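Sewing news, and for once I've got some! The Murnoreo pattern swap is coming back in October, and it's moving out of the back room at the library and into the old school hall, where there are proper big tables and (oh joy) somewhere to plug in an iron.

I've been going to this swap since it was six of us and a carrier bag of creased envelopes, so I'm a bit giddy. Last year 91 patterns changed hands and I came home with far too many of them, including a coat I still haven't cut out. The rules are the same as before. Bring up to 14 patterns, check all the pieces are in there, and write the size on the front in pencil. Traced copies are fine for your own use but please don't swap them.

The new bit is the mending corner. Notburga Frei is running it, and she'll be showing visible darning on jersey, a thing I have never managed without ending up with a lump. There are 21 places and you need to put your name down at the desk when you arrive. She's bringing her own thread, but take a darning mushroom if you've got one, or a smooth pebble, or a lightbulb, which is what my gran used.

There's also going to be a Prolel overlocker set up to try. I've never used one and I'm keen to see how it copes with stretchy stuff, as my poor old machine chews anything with elastane in it. I'll take some scraps of that awful mustard ponte and report back.

Entry is free, tea is by donation, and if you can't make it you can leave patterns at the library desk beforehand, in a bag with your name on. Vintage ones are very welcome, even if the tissue's a bit fragile. I'm giving up two shirt dresses and a pair of culottes I should never have bought, and I'm hoping somebody turns up with a decent dungarees pattern in my size.

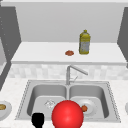
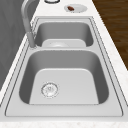 Kitchen sink, two basins.

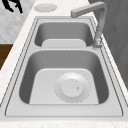

Notburga Frei adds that anyone coming to the mending corner should bring something they really do wear, clean please, and with a hole no bigger than a jam jar lid, as anything larger wants a patch and she'd like to do patches another time.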